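Right, kettle's on, and a few of you asked on Tuesday how I finally got the lining back into Dad's old overcoat, so I'm going to tell you at far greater length than you wanted. Settle in!

The coat is a Cordier, heavy charcoal wool, bought secondhand long before I came along, and he wore it to every funeral and every football match for 40 years. The wool is perfect. The lining looked as if mice had held a wedding in it.

I rang a tailor in Latlow for a price on relining and he said 200 pounds, very kindly, in the voice people use when they're telling you to buy another coat. So I said thank you and went home and sulked for a bit.

Then I remembered Ignacio Insaurralde, who used to do alterations above the chemist and taught a few of us hand sewing in the evenings, years ago now. I'd kept the notes. They're mostly his drawings of hems with tea rings on them, but everything I needed was there.

First thing, and I cannot say this warmly enough: cut your thread shorter than you want to. Fingertip to elbow. I know you think a longer one saves threading the needle so often (so did I, and I spent an entire radio play picking out one knot).

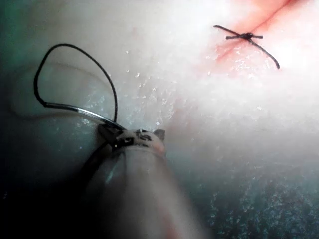 Second thing is how you pull through, and it matters more than the size of your stitches. Most of us yank. Ignacio had us draw the thread slowly and watch the slack get smaller, and if it began twisting round itself we had to stop and let the needle dangle until it unwound. Black thread on dark cloth is the worst for this, you can't see trouble coming, so keep the slack out in a nice big open loop like the one in the photo, well clear of everything, and close it up gently at the end. I did a whole sleeve that way without one snarl and was unbearable about it at supper.

Third, the lining itself. I used a length of plain Urkia satin from the remnant bin, which frays if you so much as look at it. Leave a good deep seam allowance and press it before you pin. Then press it again, you'll have wandered off and sat on it by then.

The old lining makes a lovely pattern, by the way. Unpick it carefully, iron the pieces flat and write on each one in chalk which bit it was. I didn't label mine and had two identical-looking fronts on the carpet for a whole evening, with the cat on one of them.

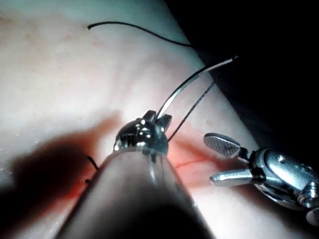 Back to the coat. You want a little pleat down the centre back of the lining, so your shoulders have somewhere to go when you reach for the top shelf. The Cordier had one and I nearly cut it out to save fabric. So glad I didn't!

Sleeves last. Turn the coat inside out, put your arm down it like a vet, and slip stitch round the cuff with tiny stitches you'd need your glasses to find. It took me roughly 8 evenings altogether, with biscuits.

For anyone asking about needles, mine are an old packet of Udis sharps from Mum's tin, and any fine ones will do. Spend the money on a decent thimble.

Dad tried it on last night and put his hands straight in the pockets, which I had completely forgotten to mend. So that's December sorted.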